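The Last Stage at Clamenent

My co-driver and I had been married for longer than we had been rallying, which most people in the service park thought was the wrong way around. She read the notes and I turned the wheel, and in all the seasons we had done together she had raised her voice at me in the car only once, over a dog.

We came into Dakdale on the last afternoon lying second, 7 seconds down on a young man in a much newer car. Ours was old when we bought it. It had 2699 painted inside the driver's door by some owner before us, and we had never found out what it meant and never liked to paint over it. She used to say it was the number of bolts that would have to fall out before I retired.

Service was twenty minutes in the yard behind the feed store, with the rain coming sideways off the hill. Her brother changed the rear tires and told us, as he always did, that the left damper was finished. I swept the gravel out of the footwells, because I cannot drive with stones rolling about under my heels, and because it gives my hands something to do while other people are being useful.

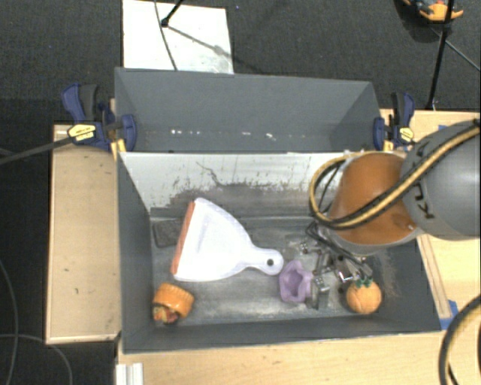

The dustpan, in a bin.

"Are you done housekeeping?" she said. She had her helmet on already and the notes open on her knee.

I said I was. I got in, and she checked my belts the way she does, with one hard tug, and we drove out to the start at Clamenent with the heater roaring and the windshield fogging up anyway.

I should explain about Clamenent, for anybody who hasn't had the pleasure. It runs up through the forest from the Hutstead road, over the top by the old quarry, and then down a long, mean set of bends to the river. The locals call the last of those bends the Yeh, and I have heard four explanations for that, the best one being that it's the noise you make going through it. My wife's note for it had never changed – "307, left, long, don't be brave." The first part was the marker post. The last part was for me.

We went up well. I won't pretend otherwise, even at this distance. The rain let go of us near the quarry and there was a bit of yellow light between the trees, and the old car seemed glad to be out in it. She read and I listened, and for a few miles there was no difference between her saying a thing and the car doing it.

Then came the river bends, and the damper, which had been finished since breakfast, really finished. The back of the car began to hop. I waited for her to tell me to ease off.

"307," she said, perfectly calm. "Left, long." And then she turned the page.

I have asked her since whether she lost her place, or ran out of breath, or simply forgot. She says she read what was written. I went in faster than I ever had, and the back end swung out over the ditch and hung there – long enough for me to think about her mother – and then it came in again, and there was the board, and the marshals in their wet orange coats, and a boy holding up a clock.

We had lost it by 2 seconds. I sat there with both hands on the wheel, and she reached over and switched off the heater.

"Well," she said, "there's gravel all over my side again."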